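Chopsticks: Two Sticks and a Lot of History

People have been eating with chopsticks for a very long time. The oldest ones found so far come from China and are made of bronze. They were long, and they were probably used for cooking first. A cook could reach into a pot of boiling water or hot oil and keep both hands away from the heat.

Eating with them came later. Food was often cut into small pieces before it went into the pot, so it cooked quickly and used less firewood. Small pieces are easy to pick up with two sticks, and you don't need a knife at the table.

From China, chopsticks spread to Korea, Japan and Vietnam. Each place made its own kind. Chinese chopsticks are usually long with blunt ends. Japanese ones are shorter and come to a point, which helps when you are picking bones out of fish. Korean chopsticks are often metal and flat. In Thailand, people mostly eat rice with a spoon and fork, but they use chopsticks for noodle soup.

Chopsticks can be made of wood, bamboo, plastic, metal or even bone. Wood and bamboo are good for beginners — they are light, and slippery noodles don't slide off them so easily.

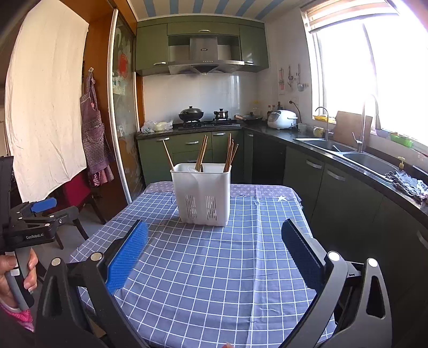

Wooden chopsticks in a white plastic holder.

How do you hold them? Rest the first stick in the gap between your thumb and your pointer finger, and let it lie on your ring finger. This one stays still. Hold the second stick like a pencil, a little higher up. Only this one moves. Now open and close the tips. Start with something big and soft, like a piece of bread, and work up to a single pea.

There are some table manners to learn too. Don't stand your chopsticks straight up in a bowl of rice. In several countries that looks like the incense sticks people burn for someone who has died. Don't point at people with them, and don't use them to drag a bowl toward you. When you stop eating, lay them side by side.

WORDS TO KNOW
Bronze: a metal made by mixing copper and tin.
Incense: something that gives off a sweet smell when it burns.
Blunt: not sharp or pointed.

Written by Fongchan Phuthong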